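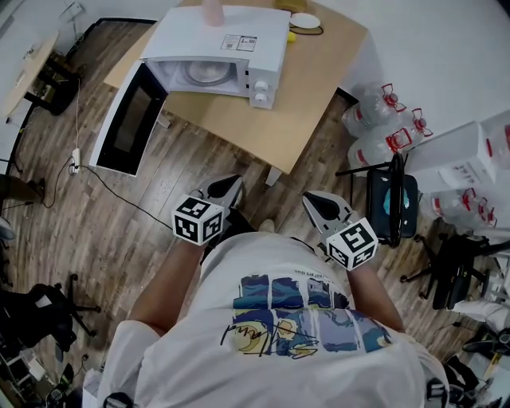 Cleaning a microwave without scrubbing

Quick one. Works on most baked-on splatter, takes 10 minutes if you count the waiting.

You need:
- a microwave-safe bowl or jug
- water, half a mug
- 2 tablespoons white vinegar (or half a lemon, squeezed, skin chucked in too)
- wooden spoon or stick
- cloth, bit of washing up liquid

1. Water and vinegar in the bowl. Stand the wooden spoon in it - stops the water boiling up all at once when you move it. Don't skip.

2. Full power, 3 minutes. Older or weaker ones, give it 4. Want the window steamed up.

3. Leave the door SHUT. Another 5 minutes. The steam does the work, so no peeking.

4. Bowl out, oven gloves on. It will be very hot.

5. Turntable out, into the sink with hot soapy water. Same for the roller ring underneath, everyone forgets that and it gets grim.

6. Wipe the roof first, then sides, then floor. Most of it should just slide off. Stubborn bits - damp cloth on top, wait, try agian.

7. Door seal last. Barely damp cloth, no soaking.

8. Dry everything, turntable back in, door open for a bit to air.

Still smells? Saucer of bicarb inside overnight. Take it out before you use the thing. Fish curry in December took me two nights.

Don't use: wire wool, oven cleaner, bleach. And never spray anything into the vents at the side, wipe round them with it unpluged.

Once a fortnight is plenty. Weekly if you do a lot of soup or beans. Cover your food and its less than that.

Updated 19 January 2025

Contact | © Tradgate Home Tips | Back to top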